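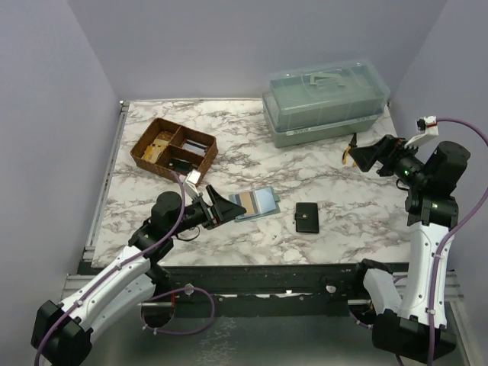 A woven basket with three compartments on the marble-patterned tabletop, with a wallet and pliers among the other items.

Anahera Merrick has catalogued household papers for the Ilard local history collection for 9 years. Most of what she handles is receipts.

"People expect letters," she says. "A typical donation is 300 pieces of paper and perhaps two of them are letters. The rest is what somebody paid for."

Her method is plain. Paper is sorted by size before date, because mixed sizes crease each other. Thermal receipts come out first and are copied the same day. "The coating fades. Heat makes it worse, and so does a plastic sleeve."

Staples are removed by hand. Glued items are left as found – the Popescu donation, a grocer's accounts from Darno, has whole pages she has not tried to lift.

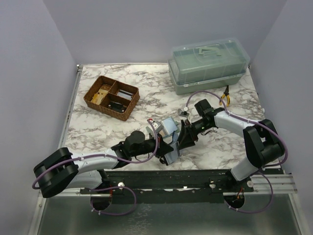 The marble-patterned table, with a narrow aluminium edge strip along one side.

The catalogue passed 2,000 entries in December. Each records the shop, the total, the ink colour and the condition. Merrick does not transcribe every line. "If it says flour, I write groceries. A researcher who wants flour can ask for the folder."

She would like donors to stop tidying beforehand. The Rollard papers arrived in alphabetical order, and the original order was lost. "Leave it in the drawer order," she says. "Bring me the drawer if you have to."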